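Sukness Simulated Robotics Challenge: Frequently Asked Questions

Information for students, parents and supervising teachers

The answers on this page apply to the current season of the Challenge and replace any earlier guidance. Teams are advised to read them alongside the Rule Book, which takes precedence in all matters of scoring.

Who may take part?

The Challenge is open to students aged 14 to 18 who attend a school or college in the Bultville area. Students educated at home may enter through a registered club. No previous knowledge of robotics is required, although at least one member of each team should be comfortable writing short programs.

How large may a team be?

A team may have up to 4 members. Students may belong to one team only. A member who withdraws before the practical round may be replaced, provided the supervising teacher informs the office in writing.

Is there an entry fee?

There is no fee for schools. Clubs that are not attached to a school pay a single charge of 600 krona, whatever the number of teams they enter.

Do teams need their own robot?

No. All work is carried out in simulation, using the Gukel practice environment. Each team receives a login when its registration has been confirmed. The robot has arms fitted with two-fingered grippers, and teams may not alter its dimensions or add parts to it.

What does the work look like?

Teams work in furnished rooms and are expected to plan the movement of the arm with walls and furniture in mind. Views may be taken from the body of the robot or from close behind the gripper, and a team may use either or both in its program. The views that follow come from one practice room.
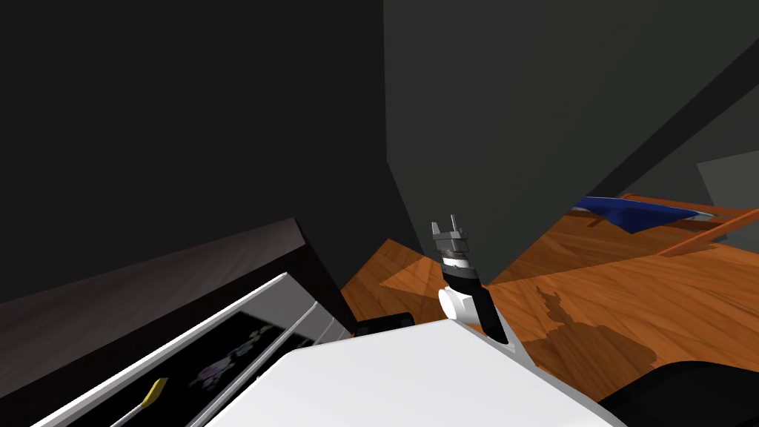
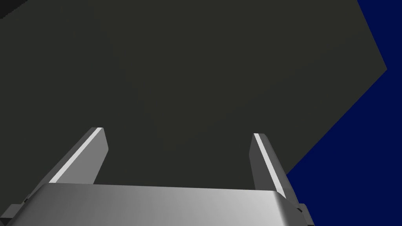
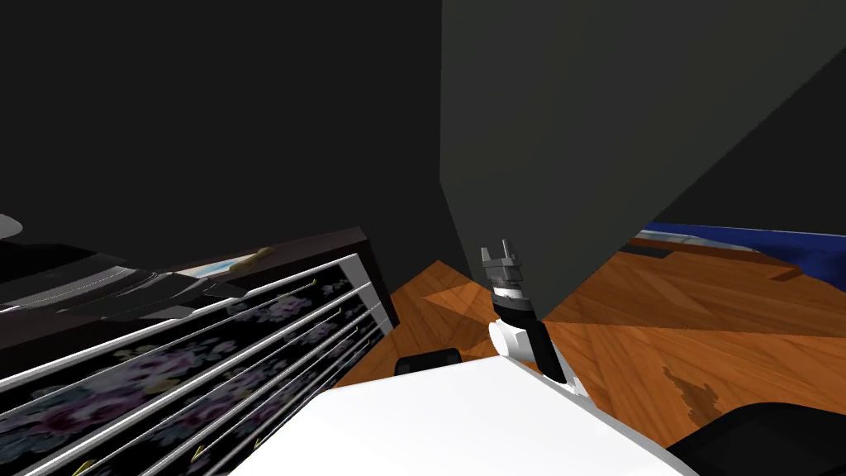
The gripper with its fingers apart, as seen in all three views.

Answers prepared by Shiyu Deng and Todor Đorđević, Student Programmes Office
Last reviewed: Jun 28, 2023

Why does the close view show so little of the room?

In the second view the gripper takes up the lower part of the picture and a plain dark surface lies behind it. A view of this kind is of use when the fingers are near an object. It is of little help in deciding where the robot is standing, and teams that rely on it alone often lose marks for navigation. Supervisors are asked to raise this point early in the season.

May a team practise in rooms other than those supplied?

Yes. Teams may rearrange the furniture in any practice room and save the result under a new name. The rooms used for the practical round are not released in advance.

How is a run scored?

Each run is marked out of 1000. Of these, 800 are awarded for completing the set task and the remainder for safe movement. Contact between the arm and a wall or a piece of furniture leads to a deduction, as set out in the Rule Book. The better of a team's two runs is counted.

Must the written report be completed by the whole team?

The report may be drafted by one student, but every member must sign it and be able to answer questions on its contents. It should explain how the team chose its starting position, how the gripper was brought to the object, and what was changed after testing. Screen captures may be included and do not count towards the page limit.

May teachers help with the programming?

Teachers may explain general ideas, suggest reading and help with access to equipment. They may not write or correct any part of the program submitted. The same rule applies to parents and to former competitors.

May teams use code written by other people?

Freely available code may be used if its source is named in the report. Code shared between competing teams is not permitted during the season. Last year's entries are held in the Symonenko Library and may be read there, but may not be copied.

What computer is needed?

The practice environment runs in a web browser, and most school computers will be adequate. Teams with a slow connection may ask for the reduced picture setting, which makes no difference to scoring.

What happens if the connection fails during a run?

The run is stopped and the team is given a fresh start from the same position. Time already used is not deducted. The supervising teacher should report the failure to the judges before the team leaves the room.

How may a team appeal against a result?

Appeals must be made in writing by the supervising teacher within two working days of the result. The recorded run will be viewed by a judge who took no part in the original marking. That judge's decision is final.

Whom should we contact with further questions?

Questions should be sent to the Student Programmes Office using the form on the Contact page. Please give the name of the team and the school in every message. Questions about login details should come from the supervising teacher and not from students.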